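Speaker notes — "Small Things by the Door"
Tove Fogh, Iltanstead Library evening series
Monday, June 6, 2022

Slide 1. Title

Say hello, thank Milagros Ambrosio for setting up the room. Phones off. Questions at the end, but stop me if you can't hear.

I'm going to talk about mittens and socks. Coats and boots have hooks and mats in most homes. The small knit and fleece things get whatever is left over, usually the bottom of a basket.

Slide 2. Where the numbers come from

Last January we asked households in Iltanstead to write down every small item of winter wear they owned. We got 113 lists back. One family of five listed 238 pieces. Let people laugh, then go on. They were very good about it and let me use the number.

Don't read out the whole table. It's on the handout.

Slide 3. The tray

My main suggestion is a shallow tray. Deep bins hide things. With low sides you see what's in there without digging, and a child can reach in.

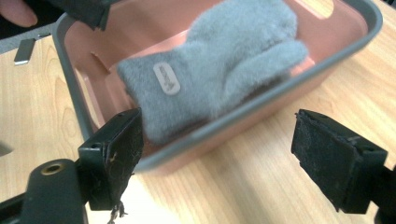

Go through what to look for when buying one. Smooth plastic wipes clean. A rim you can get your fingers under helps when you carry it to the laundry. Pick a tray color that the mittens aren't, so a gray one shows up at a glance. One tray per person if there's space on the shelf, and one for the whole house if there isn't.

Lay mittens flat, one layer only. When the layer is full, something has to go to the drawer or to the donation bag. Alfredo Yap tried stacking and was back to digging within a week — he said I could tell you that.

Labels: if the mitten has a sewn-in label, write the child's initials on it in laundry pen. If there's no label, sew a short loop of tape inside the cuff.

Slide 4. Damp things

Keep this short. Nothing damp goes in the tray. Dry it on the rack first, cuff open. Somebody will ask about the radiator. Wool and direct heat don't get along, so I say no.

Slide 5. Socks

Take a sip of water here. This is the part people argue about.

There are two camps, rolled and flat. I used to tuck one sock into the other and turn the cuff over the pair. It's quick, and the pair stays together. The trouble is the cuff that gets turned, which stretches a little every time. For thick knit socks I now lay them flat, one on top of the other, and fold once. 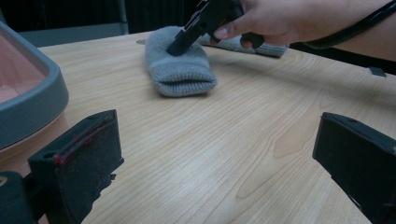
Do the pairing on a table with nothing else on it. A bed is too soft and you lose the gray ones in the blanket. Smooth each sock with your palm from toe to cuff before you match it. Match by the ribbing first and the color second — two gray socks can look the same until you put the ribs side by side.

Singles wait in an envelope for one month. Then they become dust rags.

Slide 6. Try it now

Ka-ming Huang hands out the bags, 8 socks in each. Give them five minutes. Walk around. Don't correct anybody unless they ask.

If time is short, skip this and go to slide 7.

Slide 7. Questions

Likely ones: moths (cedar, and wash before storing), gloves with fingers (same tray, fingers straight), what to do with baby mittens (ask Ryan Dunmore, he has the donation box in the hall).

Handouts are on the chair by the exit. There are 100 copies. Chairs go back against the wall before we leave.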